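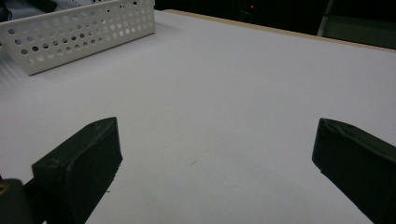

Handgreifer mit zwei schwarzen Fingern über der weißen Tischplatte, hinten links der gelochte Korb.

Givitz Handgreifer-Bausatz im Test: solide Finger, schwache Anleitung

10. Oktober 2022

Der Bausatz von Givitz richtet sich an Leute, die Greifbewegungen von Hand vorführen und aufzeichnen wollen, bevor ein Arm sie nachfährt. Geliefert werden Mechanik, Handgriff, Kamerahalter und ein Satz Finger. Kamera und Auswertung sind Sache des Käufers. Mein Exemplar habe ich im Juli für 137 Euro bestellt und in der Gemeinschaftswerkstatt aufgebaut.

Aufbau

Der Karton enthält 32 Schrauben in vier Längen, unbeschriftet in einem Beutel. Die Anleitung nennt in Schritt 9 eine Länge, die nicht beiliegt. Mit der nächstkürzeren hält die Fingeraufnahme ebenfalls, der Schraubenkopf sitzt dann allerdings knapp auf. Ein Innensechskantschlüssel liegt bei, er ist weich und rundet früh. Reine Bauzeit: ein Abend. Die Linearführung lief ab Werk zu stramm und musste einmal zerlegt und leicht gefettet werden.

Finger

Die Finger sind klobig, rechteckig und an den Kanten gefast. Auf der Oberseite sitzt nahe der Spitze eine kleine runde Vertiefung, in die ich Markierungspunkte klebe. Am offenen Greifer bleibt zwischen den Fingern viel freie Sicht auf die Arbeitsfläche, was die spätere Auswertung erleichtert. Nachteil der Bauform: Flache Teile wie Unterlegscheiben lassen sich von einer glatten Platte kaum aufnehmen. Für solche Fälle bietet Kelside schmalere Spitzen an, die ohne Nacharbeit passen, aber seitlich nachgeben.

Betrieb

Aufgezeichnet habe ich bisher 2.591 Greifvorgänge, überwiegend Klemmen, Kabelbinder und kleine Gehäuse, die vom Tisch in einen Korb wandern. Das Spiel in der Führung hat dabei spürbar zugenommen, ließ sich an der Stellschraube aber wieder herausnehmen. Gebrochen ist nichts. Der Abzug ist für längere Sitzungen zu schwergängig; eine schwächere Feder aus dem Sortiment von Kälin behebt das.

Die helle Tischplatte ist ein brauchbarer Untergrund, sofern die Belichtung fest eingestellt wird. Bei Automatik regelt meine Kamera auf die Platte, und die dunklen Innenflächen der Finger verlieren jede Zeichnung.

Vergleich

Der Plovden-Bausatz kostet mehr, läuft leichter und hat die bessere Dokumentation. Seine Finger sind kürzer, die Ersatzteile nur im Satz erhältlich. Givitz verkauft jedes Teil einzeln.

Bewertung

Mechanik: gut
Anleitung: mangelhaft
Ergonomie: befriedigend, mit getauschter Feder gut
Ersatzteile: sehr gut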